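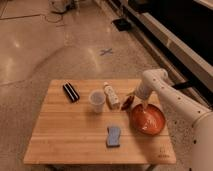
October, evening

In at ten to eight. The lights were already on and Kauko was at the far desk with his coat still on, reading yesterday's notes. He said the Clovmont people want the table tasks finished before they look at anything else, so that was the day settled.

Started with hand guiding. You put the arm in the loose mode, take hold of it above the gripper and walk it through the job while it records. I have never liked it much. The arm feels heavier going away from you than coming back, and if you pull from too high up the elbow swings out and you spend the next minute persuading it down again. Kauko does it with his hip against the table and hardly seems to use his hands. I tried standing his way and it helped a bit, but my shoulder was sore by half past nine.

The first job was the plate. Come in from the right, point the gripper down, lower it into the plate until it is near the bottom, stop, come up again. It sounds like nothing. The plate is shiny and the light slides over it as you move your head, so judging the last bit of height is guesswork until you have done it a good many times. Twice I touched down harder than I meant to and the plate shifted towards the edge of the table. I deleted both. Kauko says to keep the ones where it shifts a little, provided you stop and carry on sensibly, and throw out only the ones where you panic. I think he is right but I find it hard to tell the difference from the inside.

After the break we changed over to remote. I sat at the desk with the Hodus controller and Kauko stood by the table with his hand near the stop button. I get on much better with the controller. My hand moves and the arm moves, slightly after, and once you accept the delay you stop chasing it. The mistake I made all last week was correcting too early. The arm had not finished doing what I asked and I was already asking for something else, and on the playback it looked like somebody looking for a light switch in the dark.

Wrote this on a card and stuck it to the desk: MOVE, WAIT, LOOK, MOVE.

The sponge was the second job. Pick it up from the front of the table and carry it over to the plate. Picking it up is easy because it gives when you close on it, and you can be a long way off centre and still come away with it. Putting it down is less easy. It sticks to one finger for a moment after you open and then drops at an angle. I did a run of these before lunch and most were fine.

Lunch was soup from the place by the bus stop. Rained the whole way there and back.

In the afternoon Kauko wanted the cup done without disturbing the bottle just behind it. I was slow at this. The cup is see-through, or near enough, and on the screen the rim disappears against the wood if you look straight at it. I ended up watching its shadow. Knocked the bottle over three times, and each time we had to stop, stand it up again and write it in the log. On the fourth go I came in lower and from the side and had no trouble, so I did it that way for the rest of the session. Kauko then made me go back and do some from above as well. His argument is that if every example comes in from the same side, that is the only side it will ever know. I grumbled but did them.

He is particular about mixing things up. Between runs he slides everything along by a hand's width, or swaps two things over, or turns the sponge round. This morning I had been putting each object back exactly where it came from, very neatly, and was rather pleased with how tidy I was being. He watched me do it for a while and then said I was teaching the arm where the sponge lives and nothing about sponges. So a fair part of the early work is less use than I had hoped. It has been kept but marked.

We passed 1478 recordings in total for the project, going by the counter on the log. That includes what Hirvonen's group did over the summer, before I started, and I have not seen most of theirs. I watched a handful at tea time. They are quicker than mine and rougher. One of them drops the cup, picks it up again and goes on as if that had been the plan. Kauko likes that one and has shown it to me before.

Towards four o'clock we let the arm try the sponge by itself, using what it had learned up to yesterday. It went over to the sponge well enough, hung above it for a long time, then closed on nothing and carried the nothing over to the plate and let go of it with great care. The second attempt was the same. On the third it got hold of a corner and managed to bring it across. I recognised the hanging about. That is me, last week, waiting to be sure. Odd to see my own dithering played back by a machine. I asked Kauko whether it could be trimmed out of the recordings and he said some of it could, and the better cure was for me to stop doing it.

Last session was about 59 minutes, all remote, no hand guiding, mainly plate again. I kept my elbows on the desk and my eyes hurt less with the screen pulled nearer. Must ask for a lower chair. The one from the Woritz room would do if nobody has claimed it.

Shut down at twenty to six. Parked the arm, put the covers on, copied everything to both drives and filled in the sheet. Forgot to write down which of the cup runs were from above and had to go back through them with my coat on.

Home by half past six. Beans on toast. Phoned Mum, who wanted to know if it had learned to do the washing-up yet. Told her it can find the plate.

For tomorrow: cup from the left, sponge turned lengthways, the striped thing if there is time. Take gloves, the bus was cold.

Contact | © All entries the author's own | Back to top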